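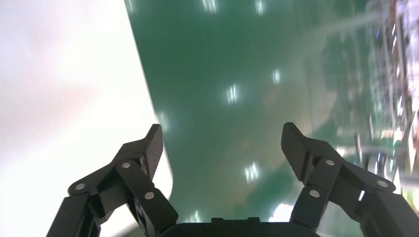
The green surface, smooth and a little shiny.

I've been going on about a green worktop since September, so thank you for putting up with me! I wanted something dark, closer to teal than to grass, and Murali Gowda talked me out of beige (twice). Wiping down is easy - soft cloth, warm water, a drop of dish soap, then dry it off so you don't get streaks. I do mine before supper, when I clear away the mail and whatever Omar left out. Next month I'm on to shelves, and I have 9 paint cards to get through first. Send me your favorite greens!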